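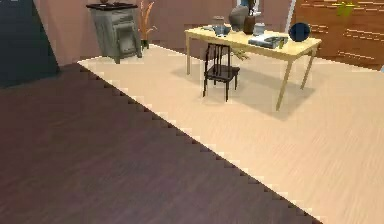 Two wood floors, one dark and one pale

Kitchen Table Politics: Tips for Keeping Up With City Hall From Home

I love local politics, and I love it a lot more now that the paper side of it is under control! Budget drafts, zoning notices, campaign mailers, the sample ballot you swore you left by the toaster – it all piles up fast. A few things that work at our place:

Give the mail one spot. A shallow tray near the door is plenty. Anything from the county or the election office goes in face up, and the grocery flyers go straight to recycling.

Write the hearing date on the outside of the envelope in thick marker. You will never dig through the stack again.

Don't print the whole budget. The Lurkstead draft ran to 519 pages last time, and I read maybe 12 of them closely. Print the summary table and the department you care about (parks, for me, always parks) and keep the rest on your computer.

Old baking sheets make terrific clip boards for big maps. Hold the zoning map down with fridge magnets, prop it against the backsplash and mark it up while the pasta boils. Check that your magnets stick first, as aluminum sheets won't hold them.

Keep mailers from every race, even the silly ones. I punch them and put them in a binder by year, and it is so much fun to pull out what a candidate promised on Pfister Avenue and compare it with how the vote went. A binder with a two-inch spine holds a whole cycle for us.

Yard signs: slide them flat behind the shelving in the garage, wire stakes out and bundled with a rubber band. Wipe the mud off with dish soap and a soft sponge before you store them. Skip the scouring pad – it takes the ink right off.

Steam and ballots don't mix! Fill yours out well away from the kettle, on a dry table, with the pen the instructions ask for. Sign the envelope right then, while you still have the pen in your hand.

Public comment is short in most towns, so practice with the oven timer. Mine on the Sernera bridge repairs came to 194 words and fit with time to spare.

Clear the tray every January and start over.

Posted Aug 26, 2023 in Home Tips, Local Government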